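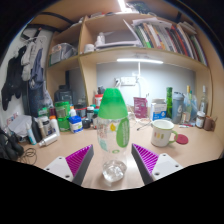
Search all equipment Go

Kitchen > Water > Jugs and filters > Platura filter jug

Platura filter jug, £58 with one cartridge

We sell this jug, so take what follows as you like. It is a well-made jug with a lid that stays on when you pour, and most of the people who buy it from us keep it. Whether they needed it is another matter.

The box says your water will be "purer, livelier and kinder to the body". We asked the makers what livelier meant and got a second copy of the leaflet. What the cartridge does, as far as we can tell from using it, is take away most of the chlorine smell and some of the hardness. Tea has less scum on it. The kettle furs up more slowly. If your tap water already tastes fine to you, I can't see what you would be paying for.

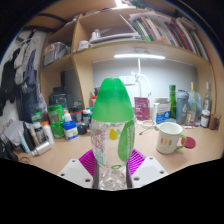

The same goes for the timer in the lid. It counts days, and that is all it does. Leave the jug in the cupboard for a fortnight's holiday and it will still tell you to change the cartridge on the day it would have anyway. A pencil mark on the calendar does the job as well, and we say so in the shop.

Cartridges are where the money goes. Ostlow make one that fits and costs a good deal less, and we stock both. We filled two jugs side by side for a month, one with each, and gave everybody in the office a glass of both without saying which was which. Mason was certain he could tell. He picked the Ostlow as the dear one, twice. That is hardly science, but the leaflet doesn't offer any either.

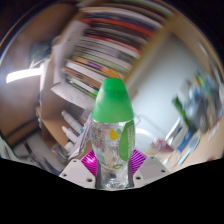 Issue 14

Fitting the cartridge: soak it, shake it under water until the bubbles stop, push it down hard and turn. Throw away the first two fills, or give them to the plants. Black specks are bits of carbon and rinse out.

The jug holds two litres, but only up to the brim - in use you get rather less, and the top part needs to drain before you can refill it. It fits most fridge doors. Measure yours first. The handle is the widest part and the box gives the size without it.

Wash by hand. The leaflet says the dishwasher is fine for everything but the lid, and Delić tried that with our first sample. It came out cloudy and has stayed cloudy.
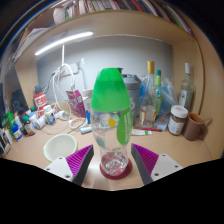 Dragica Perić wrote to say we are too hard on it: she has had hers for four years, her water is very hard, and she would buy it again tomorrow for the sake of the kettle. She also thinks the timer is useful for people who lose pencils.

Fair enough about the kettle. For hard water the jug earns its place, and we have never said otherwise. I would still try a glass straight from the tap, left in the fridge overnight, before spending £58.

In stock. Spare lids to order. Cartridges, Platura or Ostlow, sold singly or in packs of four.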